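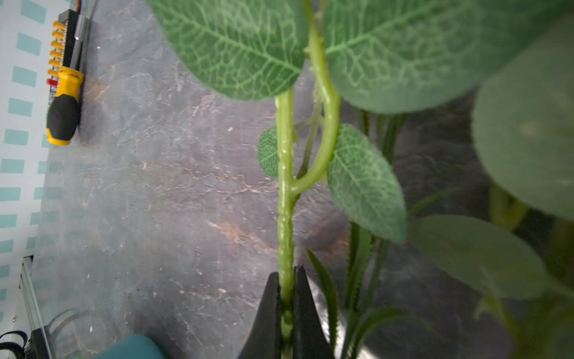
2 min read

About Canda House

Canda House opened its doors in Okville in 2000, in two rooms over the old shoe repair shop, and we have been dressing windows, lobbies and wedding halls with silk and artificial greenery ever since. Yeison Urrego started out sweeping our floors at 16 and now runs the workroom — he still sweeps, out of habit, and hums while he does it!

We love a long chat before we get going, so come by and tell us about your place, your light and your cat. The kettle is usually on, and the June wedding samples stay out on the big table all year for anyone who wants to look.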